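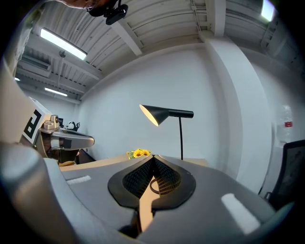 Julbridge Facilities Desk
Request: wooden tabletop, surface care and fixed display
Status: closed

7 July 2020
The occupant asked whether the light wooden tabletop in the Duggan room may be cleaned with the general spray kept on the floor, and whether the small bunch of sunflowers may remain on it during working hours.

First response
The general spray is not approved for wood finishes. Please use Botora wood soap, 50 ml to 2 liters of lukewarm water, applied with a wrung-out cloth along the grain. The flowers may remain. If a vase is used, a felt or cork mat must be placed under it.

Occupant reply
Soap received. A dull patch is still noticeable to the touch near the middle of the table after two cleanings. There is no stain - the surface simply feels rougher than the rest.

Second response
This is consistent with residue from the earlier spray. Wipe the patch with clean water only, dry it at once, and leave it overnight. Do not sand the surface or apply polish. Leaves and fallen petals should be removed daily, as pollen can mark an unsealed finish.

Occupant reply
Patch now even with the rest of the table.

Resolution
Closed by Bit-na Hwang. The tabletop is listed for re-oiling in September under the Jorketis maintenance schedule. Table to be cleared by the occupant the evening before.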